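Who Has Your Spare Key? A report on trust between neighbours in Tollis Street

Second-year project, Mabli Pritchard. Supervisor: Benedetta Morelli

I got the idea for this when I locked myself out in my slippers and had to ring three doorbells before anyone could help (thank you, Mamta Tripathi at the top of the road!). She had keys to four other houses hanging in her kitchen, and I wanted to know how that had happened.

So I wrote a short questionnaire and pushed it through 80 doors on Tollis Street and Mancuso Road. I got 51 back, which my supervisor says is very good going for paper. Then I sat down with a few people for a proper chat, usually over tea and far too many biscuits.

The main question was simple – does anybody outside your home hold a key to it? Of the 51 who replied, 20 said it was a neighbour. The rest had left one with family, or didn't have a spare at all.

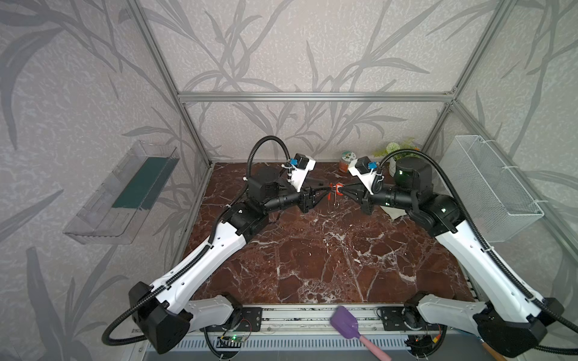
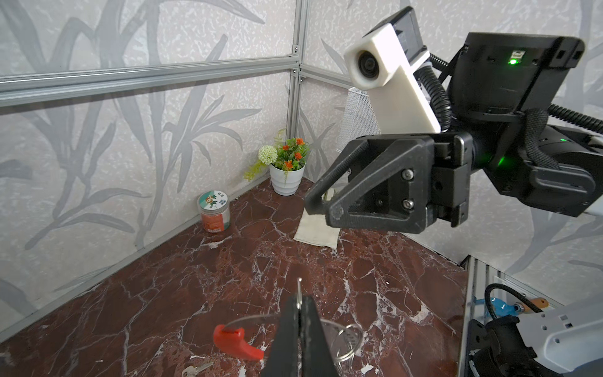
A key, and a ring with a red plastic key cover on it, in the second picture.

Page last changed: June, 16:40

What surprised me most was how rarely anyone had asked outright. Ubaldo Bassi took his neighbour's key one summer to water the tomatoes, tried to give it back in the autumn and was told to hang on to it. Zuleica Toledo swapped keys with the couple next door when a boiler man was due, and they've fed each other's cats ever since. It nearly always starts with a small favour and then the key just stays put.

People who'd moved in recently were much more careful. One woman told me she'd rather pay a locksmith than ask, and I do understand that, as I was the same in my first year here.

Mistakes I made: I forgot to ask how long people had lived at the address (I had to go back round with a clipboard, in the rain), and question six was so badly worded that I've left it out completely. I'd also like to have tried the flats on Bralloreo Court, but I couldn't get past the front door – a bit fitting, really.

My full notes and the blank questionnaire are in the appendix.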